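May, dye notebook, batch 501

Third go at the onion skin bath. Vivek says the second came out "like tea somebody regretted," and he's being kind. Renu wants swatches for Mesgate by the end of the month. Renu wants a lot of things.

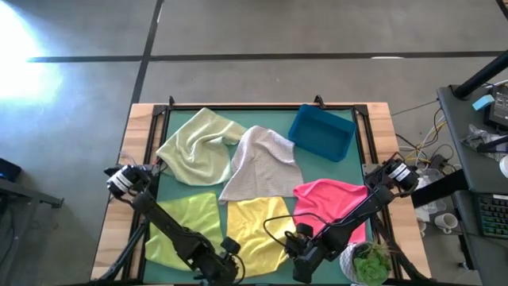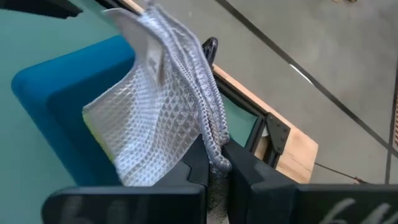
Used 300 g dry skins this time, simmered 2 hours, strained through an old pillowcase. Alum went in late – my fault, I was on the phone with Hauke about the invoice. Color on wet wool is a decent rust, so expect dry to be beige. What I want for the swatch card is the yellow-green of the towel lying flat at lower left on the teal mat, and onion has no intention of giving me that. Weld over a weak iron dip might. Khải swears by copper, but Khải doesn't clean the pots.

Waffle weave: still undecided. Last batch took dye on the ridges and sulked in the hollows.

To do: rinse again, label the jars BEFORE lunch, ask Heriberto where the good thermometer went. Two skeins left in the bath overnight.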